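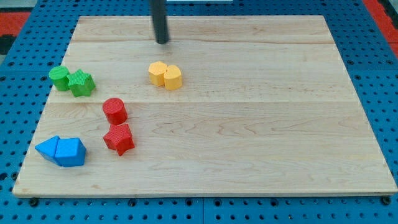
Figure 6.1 A maple board made of several planks glued side by side. The joints appear as faint straight seams.

Chapter 6
Wood and Moisture

Learning Objectives

After studying this chapter, you should be able to:
Define moisture content and calculate it from two weights.
Describe how wood changes size across the grain and along the grain.
Compare plain-sawn and quarter-sawn lumber.
Select a method of fastening a wide panel to a frame.

Key Terms
bound water, free water, fiber saturation point, equilibrium moisture content, tangential shrinkage, radial shrinkage, edge joint

In July of its second year of operation, the Brilcombe town library reported that 30 of its reading tables had split along the top. The tables had been built by the Matel shop from sound hardwood, and the glue joints had held. The splits ran through the wood itself, beginning at the ends, where each top had been screwed tightly to a crosspiece below. Aidan Costello, the shop supervisor, measured the damaged tops and found that they had become narrower during the first heating season. The crosspieces, whose grain ran the other way, had kept their length. The repair bill came to $3,947, and the cause was a matter of fastening.

The Brilcombe tables illustrate a fact on which most of this chapter depends. Wood takes up water vapor from damp air and gives it off to dry air, and it continues to do so long after the tree has been cut. A finish slows this exchange but does not stop it.

6.1 Water in Wood

A living tree holds water in two forms. Free water fills the hollow centers of the cells. Bound water is held within the cell walls. When lumber dries, the free water leaves first, and the board loses weight with almost no change in size. The point at which the free water is gone and the walls are still full is called the fiber saturation point. For most species it falls near 30 percent moisture content. Below this point the walls begin to lose bound water, and the board shrinks.

Moisture content is stated as a percentage of the oven-dry weight of the wood. To find it, weigh a sample, dry it in an oven until its weight no longer changes, and weigh it again. Subtract the dry weight from the first weight, divide the result by the dry weight, and multiply by 100. A sample that weighs 152 grams before drying and 140 grams afterward has a moisture content of 8.6 percent.

Wood left in steady surroundings will in time reach a balance with the air. Its moisture content at that balance is called the equilibrium moisture content, and it depends mainly on relative humidity and, to a smaller degree, on temperature.

6.2 Direction of Movement

Wood does not shrink equally in all directions. Movement along the grain is so slight that it may be ignored in most furniture work. Movement across the grain is much greater, and it is usually greatest in the tangential direction, which follows the growth rings.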